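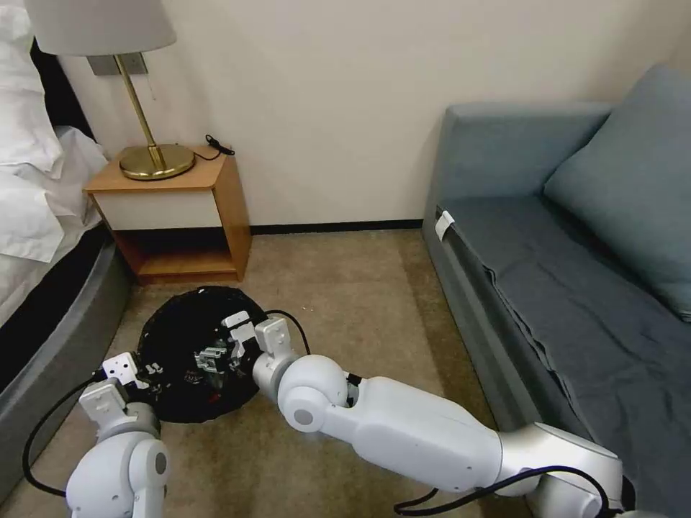 Revised handling rules for two-arm work in guest rooms

The Grundmont working group has released revision 33 of its practice sheet for mobile two-arm units used in hotel-style rooms. The sheet takes effect on 2021-05-14 and replaces the April draft.

Section 2 covers round containers. Both grippers may hold the container at once, one on each side, provided the arms stay clear of bedding that hangs over the bed base. Grip force is capped at 33 newtons per side on thin-walled items. Arm cables must be checked for slack before the first reach.

Section 3 covers loose litter on carpet. Bottles, wrappers and similar items are picked up one at a time. The bin stays on the floor within reach of either arm, with its liner in place. An item lying near a sofa is approached with the gripper open and lowered from above, at no more than 245 mm/s. Throws and blankets are treated as soft obstacles with a 355 mm slow zone. 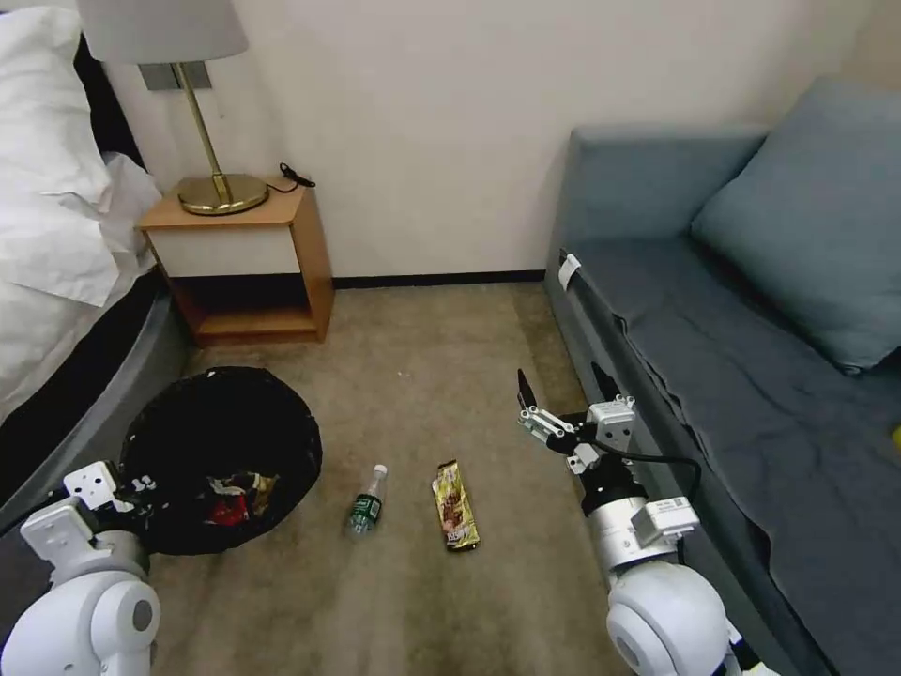 Dixit

Log entries now use the Stostel format. Each entry gives the room type, floor covering, item class and the arm used. Failed grips are logged with the same fields as completed ones. The Sisau site supplied 2827 entries for the review, and most of the wording changes in Section 3 come from them.

Lamps and power cords on nightstands remain no-contact items. Sites still working from the April draft should replace the printed copy at each station.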